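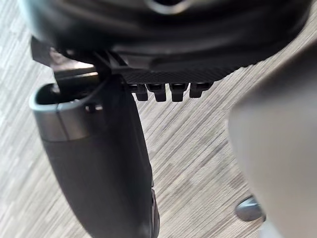
Floor Inspection Bay 705

Equipment page, Todetti Returns and Refurbishment
Site: Wurnon building, ground floor
Equipment owner: Illia Skoryk
Page last revised: May 20, 2023

Purpose

Bay 705 is used for close inspection of goods that are checked at floor level: housings, rounded shells, bases, trims, and anything whose underside carries clips, tabs, feet, or edging. Items that fit on a bench should be booked into the bench room. The bay is intended for visual checks, light cleaning, and dimensional checks with hand gauges. Electrical testing is done elsewhere in the building and is outside the scope of this page.

Most faults recorded in the bay are on the lower edge of an item, where a fault is easily missed from standing height. On the black item above, a strip with a fine diagonal crosshatch runs along the underside, and four small tabs hang from its bottom edge in an evenly spaced row. Edges of this type are recorded as two separate features on the inspection sheet: strip and tabs.

Specification

Bay number: 705
Maximum item weight: 40 kg
Floor finish: sealed, non-gloss
Floor flatness: within 2 mm along the marked length
Underside clearance with risers fitted: 8 mm
Task lamps: two, on weighted stands
Power: wall sockets on the rear side only
Water: none in the bay
Booking unit: half a shift

The 40 kg limit applies to the item with all loose parts attached. It is set by the handling rules for the building. The floor itself will carry more, but heavier goods must not be brought in without a written release from the equipment owner.

Lighting

Black and dark gray finishes are the hardest to check. A matte surface hides shallow scratches under direct light, and a smooth curved surface reflects the lamp head back as a soft gray patch that can be mistaken for wear. Both lamps should be set low and to the side, with the diffusers on. Turn one lamp off and look again before recording a mark as a scratch. If the mark moves with the lamp, it is a reflection.

Textured strips need the opposite treatment. A crosshatch or knurled pattern shows flattened areas best with a single undiffused lamp held nearly parallel to the surface. Record a flattened area only if it can also be felt with a gloved fingertip.

The lamps are fitted with neutral white tubes supplied by Damen. Do not swap them for warm tubes from the corridor fittings. Color matching on dark trim was inconsistent while the two types were mixed, and a number of sheets had to be repeated.

Risers and supports

The bay is supplied with a set of low risers in closed-cell foam. They lift the item 8 mm off the floor, enough for a feeler gauge or a folded wipe to pass under most edges. Place risers under flat, load-bearing areas only. Never place one under a tab, clip, or decorative strip — the foam compresses unevenly and the point load goes straight into the part.

For items with a fully rounded base, use the split cradle. The halves are handed and marked on the inner face. Set the gap between them before lifting the item in, and check that no edging is trapped.

Inspecting strips and tabs

Work along the edge in one direction and finish the full length before going back to any doubtful area.

Strip: check for lifting, gaps against the body, flattened texture, and adhesive residue. A gap is reportable when the 2 mm gauge enters without force. Smaller gaps are noted in the comments field only.

Tabs: check that each is present, straight, and even with its neighbors. Compare the lower ends, where rounding makes a chip harder to see than it would be on a square corner. Do not flex a tab to test it. A tab that is already stressed can fail at the root, and the item then has to be downgraded.

Rings and recesses: where the upper surface has a circular opening or recessed ring, clean it dry with the soft brush before inspection. Compressed air is not permitted in the bay.

Fasteners: record visible fasteners by position only. Head type is entered where it can be read clearly. If it cannot, enter "unread" and leave the item closed.

Included with the bay

Split cradle, both halves
Foam risers in a lidded tray
Task lamps with diffusers
Feeler gauge set with 2 mm and 8 mm check pieces
Soft brush, dry wipes, nitrile gloves
Kneeling pad
Pylypenko pattern inspection sheets, printed both sides

The Pylypenko sheet has separate columns for body, edge, strip, and tab. Older sheets with a single column for "trim" should be used up in the bench room and are not accepted for work done here.

Not included

Lifting straps, trolleys, and packing material are drawn from the loading area. Return them there after use. Cartons are not to be opened or stored inside the marked floor, and cut strapping must be cleared before the item is moved in.

Care of the floor

Sweep before each booking, including the strip of floor behind the lamp stands. Grit trapped under a rounded item will mark both the item and the seal coat. Damp wiping is permitted with plain water brought in a closed bottle. Solvent wipes soften the coating and leave a dull ring that shows up under low lamps.

Tape residue is removed with the plastic scraper held in the equipment cabinet. Blades are not used on this floor.

The flatness check is repeated every June. The bay is closed while the coating is inspected and, where needed, patched. Dates are posted on the booking sheet once the contractor has confirmed.

Known limitations

Daylight reaches the left side of the marked area in the morning. Close the blind for any color comparison.

The cradle does not suit items with tabs around the whole perimeter. Use risers under the flat area if there is one, or refer the item to the equipment owner.

Close-range photographs of curved black parts often lose focus on the nearest surface. Add a second view from farther back when photographs are attached to a sheet, and write the item reference on the sheet before the files are saved.

Booking and contact

Bookings are made through the Wurnon building desk. State the item weight, overall dimensions, and whether the cradle is required. Requests for items near the 40 kg limit should include the weight from the goods-in scale. Questions about the bay or this page go to Illia Skoryk.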